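I moved to Hilholm eleven years ago, and the first thing I learned was that the bakery on Preda Street opened early and let you sit as long as you liked. You bought a coffee (it was terrible coffee, I say that with love) and you stayed until your feet were warm. Half of what I know about this town I learned at those tables – which plumber to call, which road floods, whose mother was poorly.

The bakery is a phone shop now. The new place out by the Marent lot makes a far better cup, and it has four stools and a sign asking you to keep it to 70 minutes. I understand the rent is $2,550 a month, and I don't blame the owners one bit. But I do think we've let something slip away without much of a fight, and I'd like us to talk about it before the library annex goes up for lease in October.
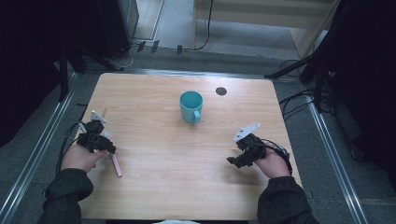
*A teal mug on a wood-grain tabletop.*

My suggestion is a plain one. Let the town keep the annex, put in a kettle and a dozen mismatched chairs, and leave the door open until suppertime. Jidness did this with their old depot, and when I visited there were two men arguing happily over a crossword and a baby asleep in a coat.

People will say it ought to earn its keep, and I've heard them out, more than once. Still, we pay to mow the grass at the park and don't ask the grass for anything. If you feel the same way, there's a petition at the library desk – it had 209 names on it when I signed, and there was plenty of room left on the page.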